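Keradwood Neighbourhood Repair and Reuse Program
Progress report to the program manager, second half of the funding period
Prepared by Surachet Paisan

Where we are

You asked for a short report on whether the repair program is doing what the funding agreement says it should. My answer is partly, and I'd be careful with the figures that make it look like more than that.

The agreement has us reducing household waste across Keradwood and the Gislow estate by getting people to fix things. We've run sessions at both sites since autumn. People come, they bring toasters and trousers and the odd pram, and most of them go home reasonably happy. Whether any of it changes what ends up in the red-lid bins I can't tell you, and I don't think the consultant can either.

The headline numbers

The dashboard gives 2524 items brought in and 1507 recorded as repaired. Both look healthy against target. I have gone back through the sheets and have some reservations.

"Repaired" is whatever the person at the bench ticked. At Gislow that has included sharpening, cleaning, changing a battery and, on one sheet, "told her to try a different power point". I've got nothing against that as a service to the public, but it isn't what the agreement means by a repair and I wouldn't want to defend it at an audit.

Items are also entered again if they come back. A lamp that fails a fortnight later counts as a second item and, if someone gets it going, a second repair. So our worst work improves our results. I raised this in the last report and the form hasn't changed.

The kilograms-diverted figure comes from multiplying each category by a standard weight. Our standard weight for "small appliance" was chosen before I started and nobody has the working for it. I've left the figure out of this report. If it has to go in the annual summary, I'd ask that it carry a note.

Attendance

Steady at Keradwood, patchy at Gislow. The Gislow hall is cheap but the car park is shared with the netball courts, and anyone carrying a sewing machine from the far end of the oval deserves a medal. Evening sessions starting at 6 pm did better than the morning ones, right up until daylight saving finished.

The sign-in sheet doesn't ask whether people have been before. My impression is that we see a loyal group of regulars plus a trickle of new faces, and the regulars were probably mending things long before we turned up. If that's right, we're paying for a pleasant place to do what they'd have done at home. I could be wrong, and one extra question on the sheet would settle it.

Electrical work

All mains items are now tagged and tested before they leave. This has slowed the queue and produced complaints, mostly from people who wanted their kettle back the same day. I'm comfortable with the complaints. The tester bought through Pladar has been back to them twice for a faulty lead and we were without it for two sessions in total. Mains items were turned away on both occasions, which also means the appliance figures for that stretch are low for reasons unrelated to demand.

The Bartoš evaluation

The agreement set aside money for an outside evaluation and Bartoš was engaged to do it. The interim draft runs to 8 pages, of which I found two useful. The useful ones deal with why people don't come back to collect things. The usual reasons were that they'd forgotten, they'd bought a new one, or they hadn't been told it was ready. The last of those is our fault and we now text people.

The rest rests on a satisfaction survey handed out at the door as people left with a working item. It found they were satisfied. I've asked that the final version include people whose items couldn't be fixed, and have had an acknowledgement but no commitment.

Skills sessions

The beginner workshops are the part of the program I'd argue for hardest, although the evidence is thin there too. Hemming and patching filled every time. Bike basics half filled. Furniture regluing was cancelled for want of clamps, then run again with borrowed ones, and went well. We haven't followed anyone up to see whether they've since mended anything on their own. I'd like to ring a handful of them before December, with your approval for the hours.

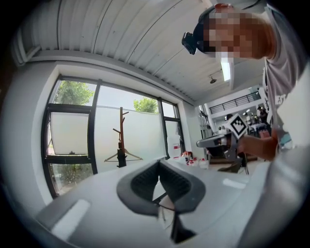

Spending

We're under budget on materials and over on venue hire, and I expect the two to roughly cancel out. The underspend shouldn't be read as thrift – we simply didn't buy the second overlocker, because the one we have sits idle most weeks. I'd sooner hand that money back than find a use for it in the final month.

The storage cage at Keradwood is full of uncollected items. We're paying for that space. I propose a written notice period, after which things go to the op shop or to parts.

What I'm asking for

Agreement to split "repaired" into at least two categories on the form, and to stop counting returns as new items. This will make next period's figures look worse than this period's, and I'd want that understood beforehand.

A decision on Gislow: either a better hall or fewer sessions.

No expansion to a third site until we have one number we believe. The proposal going around assumes the present repair rate will carry over to a new suburb, and I can't see what that's based on.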